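## 4. Where the Meal Gets Eaten: Results from the Household Diaries

Draft, Sept. Section 4 only, sections 1–3 with Pouran for comments.

### 4.1 Who kept the diaries

Diaries came from 70 households in two neighborhoods, Clirnham and Tranum. Same forms in both. Clirnham is the older one, mostly row houses, small kitchens at the back. Tranum newer, apartments, kitchen open to the living room in nearly every unit. We picked them for that contrast and for no other reason; incomes are close, commute times are close, and both are served by the same Mercado supermarket, so what people could buy was held more or less steady.

Each household wrote down every evening meal for 4 weeks. What was eaten, who was there, when it started, when the last person got up, and where. The "where" question was an afterthought. Raghda Haddadin put it on the form late in piloting and it ended up carrying most of this section.

One entry per meal, filled in by whoever cooked. That is a weakness and we come back to it in 4.5. People who cook notice different things than people who arrive when the food is out. Several diaries change handwriting partway through, and in those the tone changes too, start times get vaguer, the notes get shorter. We left these in.

### 4.2 Start times

Evening meals started later in Tranum. No surprise there. Earlier work on apartment living says the same and we have little to add, except that the spread was wider too. A Clirnham household tended to have a time. Not always the same time as the neighbors, but its own, and it held to it most nights. Tranum households had a window.

The free-text notes are more use here than the times themselves. Clirnham cooks wrote about being late: "late tonight, 7:15", "late, bus". Tranum cooks hardly used the word. You can't be late for a window. One Tranum diary gave the start time as "when the rice was done" for most of a week and we had no way to code it, so those meals are missing from the start-time analysis but kept in everything else.

Households with school-age children were earlier in both places. Households where somebody worked evening shifts often logged two meals, the second one eaten alone or with one other person sitting there not eating. We coded the second person as present. Raghda argued against that and may have been right. Presence without food is a differnt thing from a shared meal, but the diary form has no box for it.

### 4.3 The table and what is on it

Now the where. Three codes to start with: table, counter, elsewhere. "Elsewhere" was mostly the sofa, sometimes a bedroom, once a parked car, for a stretch of several evenings, with no explanation given.

Table meals were longer. Held in both neighborhoods, held with and without children, held when we dropped weekends. Counter meals were the shortest by a good way, and sofa meals were all over the place, since a sofa meal ends when the program ends or doesn't end at all. People wrote things like "still going?" in the end-time box.

More interesting was what had to happen to a table before a meal could be eaten at it. Cooks mentioned this without being asked. Mail, homework, laundry, a sewing machine, a half-done puzzle that stayed for the whole diary period and was eaten around. We went back and made a second code from the notes, which we call *clearance*: did the surface have to be emptied before it could be used. A clear surface needs nothing done to it (Figure 1), and a household with one in reach used it. A household whose table doubled as a desk used it some nights, and on other nights went to the counter, and the note as often as not said why. "Couldn't face moving everything."

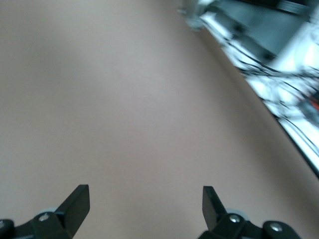
**Figure 1.** Bare tabletop, nothing resting on the surface between the two gripper fingers. Coded *no clearance needed*.

Clearance did better than table size at predicting where the meal ended up. Also better than number of chairs, which we had expected to matter and which didn't, much. A small table with nothing on it beat a large one with things on it. This was clearest in Clirnham, where the kitchens are cramped and the table is often in a separate room, so that a cluttered table is both cluttered and a walk away.

In Tranum the counter is right there, usually with stools, and it competes. Here clearance worked on both surfaces. When the counter had shopping bags on it, meals moved to the table; when the table had a laptop on it, meals stayed at the counter. When both were covered people sat on the sofa. We think a fair share of what gets called a decline in table eating is really this, a storage problem, though we would not push that too hard on two neighborhoods.

Cooks differed on who does the clearing. In some households it was a child's job, written down with some pride. In others the cook did it and wrote it down with something else. We did not code tone. Pouran Nikzad read a subset for it and her notes are in the appendix, worth reading.

### 4.4 What was served, and how it got there

Two ways of serving show up. Plated in the kitchen and carried, or brought out in the pot and shared from the middle. The second needs more room and goes with table meals nearly always. Nobody wrote of sharing a pot at a counter except one household in Tranum who did it every time there were dumplings.

Middle-served meals were longer again than plated ones, even at the same table in the same household. Seconds are the obvious reason. A person who can reach seconds takes seconds, and somebody taking seconds keeps the rest sitting. But the notes suggest talk as well, and the cooks of middle-served meals wrote more about what was said. Small stuff. A teacher, a neighbor's fence, whether the soup was the same as last time.

Plated meals dominated on nights with a start time later than usual. Soup was an exception, soup got brought out in the pot at any hour. Bread likewise, put in the middle even when all the rest was plated.

Ready-made meals were fewer than we guessed going in. Where they did appear they were eaten at the table as often as cooked ones once clearance was accounted for. So the idea that the ready-made meal drives people away from the table gets no support in these diaries. It may well be true elsewhere. Tranum and Clirnham both have a decent Mercado within walking distance and cooking from scratch is not much of a hardship in either.

### 4.5 Problems with the diaries

Several.

First, keeping a diary changes dinner. Five or six cooks told us outright that they had laid the table more than usual in the first week because they knew they would be writing it down. You can see it in the data, table meals are highest at the start and slide after. We ran everything with and without the first week. The clearance result stays. The neighborhood difference in length gets smaller and we'd be careful with it.

Second, clearance was coded from volunteered notes. A cook who never mentions the mail may have a clean table or may have stopped seeing the mail. We treated silence as unknown, not as clear, which costs us a lot of meals. A short follow-up form asking directly went to the Clirnham households, and answers there lined up with the notes well enough, but the Tranum round has not gone out.

Third, the missing people. The one who did not cook has no voice here. In two households the non-cook asked to add comments and those comments disagree with the cook's on nearly every end time, always in the direction of a shorter meal. Not enough to do anything with. Funny though.

Fourth, forms were entered by hand into Stedumik, and the early batches were entered before the "where" codes were settled. We re-entered them. Some errors will have survived, most likely counter/table mix-ups in the kitchens where the one is built onto the other. Spot checks by Raghda found few, and no pattern to them.

Last, season. September evenings are light and warm and some of the "elsewhere" meals were on a porch or a balcony. A winter round would move those indoors and we don't know to where. Balcony meals look like table meals in length and like sofa meals in nearly everything else. For the present they stay under "elsewhere", and the tables in section 5 are given both ways for any reader who would rather have them out.

### 4.6 Summary of this section

Meals at a table last longer. Whether a meal gets to the table depends a good deal on whether something is already on it, more than on the size of the table or how many can sit. Serving from the middle adds length on top of that. Neighborhood matters less than we thought when we started, and most of what's left of it seems to be about how far the table is from the stove.

Section 5 takes up the length measure and what we think it can and can't stand for. Long meals are not always good ones and a couple of the diaries make that plain enough. Pouran's point in the margin of the last draft, that a cook waiting for one person to finish their peas is also logged as a long shared meal, is taken up there.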